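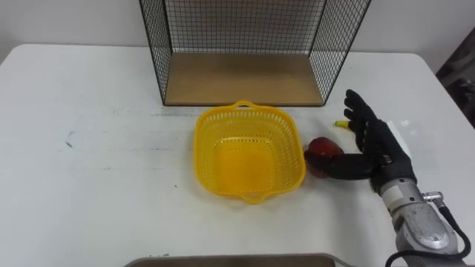 Photo: Hélder Torres

1/ Every January the same advice comes back. Buy a wire rack, buy a bright basket, put the basket on the rack, and your table will stay clear. I have my doubts, so this is a thread about racks and baskets.

2/ The yellow basket first. Square, rounded corners, little slots all over, a handle on each of two sides. As a fruit basket it's fine. As a "system," which is what the Stalter catalog calls that sort of thing, it's a basket.

3/ My problem with baskets is that they look tidy with nothing in them. Add one apple, then keys, then the mail, and by Thursday you have a junk drawer with holes in it.

4/ Then the rack. Black wire, pale wood shelves, sold everywhere now. Helley has one, Stuketti has one that I'd swear is the same thing for more money. I paid 76 dollars for mine and put it together at 11 at night, which I don't recommend.

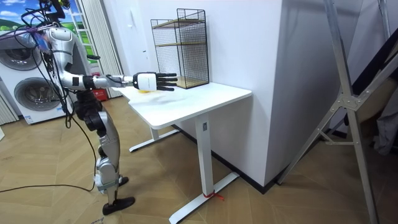 Hélder Torres thinks I'm being unfair, and that a rack on a desk at least gets you to use the wall space you're already paying rent on.

5/ Fair enough. But look at where the shelves sit. Three boards, and a rack that takes up the back of the desk. You gain height and lose the part of the desk where a lamp would go. I'm not sure that's a win – it might be a draw.

6/ I measured mine. There are 14 inches between the bottom board and the middle one. Great for a cereal box. For a shallow basket that's mostly air, and air is what I had before I bought the rack.

7/ Also, wire sides. Pens go through. Charging cables go through and hang there. If your stuff is small, line the sides with something or keep it all in a box with a lid.

8/ One thing I'll give it: the bottom shelf is a decent home for a basket. Near the front, so you can drop things in without fishing around. I tried mine on the top shelf for 2 weeks and stopped using it by the second day.

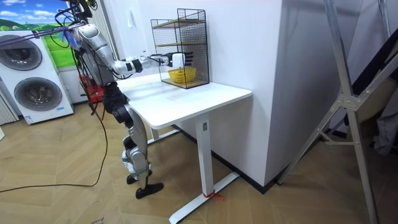

WHAT I'D DO WITH YOUR MONEY

9/ Get the basket, skip the rack, wait a month. If the basket is overflowing, you own too much small stuff and a shelf won't fix that. If it isn't, you didn't need the shelf.

10/ Already have the rack? Take a board out if yours allows it. Tkachenko's lifts right out, mine needed pliers and some bad language.

11/ And please stop telling people a color will make them tidier. I've had a yellow one since spring and my mail is still on the table.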